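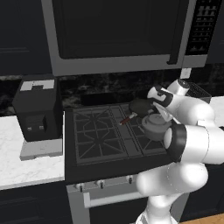
3/30/26

Up before six and walked down to the allotments while the frost was still on. Siwan Edwards was already there with her shed door open and the radio on low. She had put 51 onion sets in before I got my gloves on. I dug over the bottom half of my plot, which has been under cardboard since January. The soil came up dark and full of worms at the near end, and solid clay by the fence, same as last year.

Narendra Mittal stopped by about the water. The tank at Emside is leaking again at the tap and the company wants 93 dollars just to come look at it. He asked if I would go in with him and Siwan. I said yes. We need it working by May.

Found 3 of the old potatoes I missed in the fall, all sprouting. Put them back in the ground along the path to see what they do.

Home by eleven. Back sore on the left side. Soup and toast, then wrote up the seed list: beans, beets, two kinds of squash, and the white radishes Nerys Bowen gave me. I still owe her a tray of leeks. Called her but got no answer.
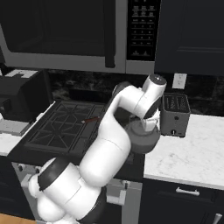 Evening

Nerys called back at seven. She has room in her cold frame, so the squash can go there until the nights warm up. She is having trouble with slugs already. Wyn Gwilliam told her to try wool pellets and she says they smell terrible.

Rain started after supper. Left the fork stuck in the ground by the fence and will have to get it tomorrow. Read a little, bed at ten.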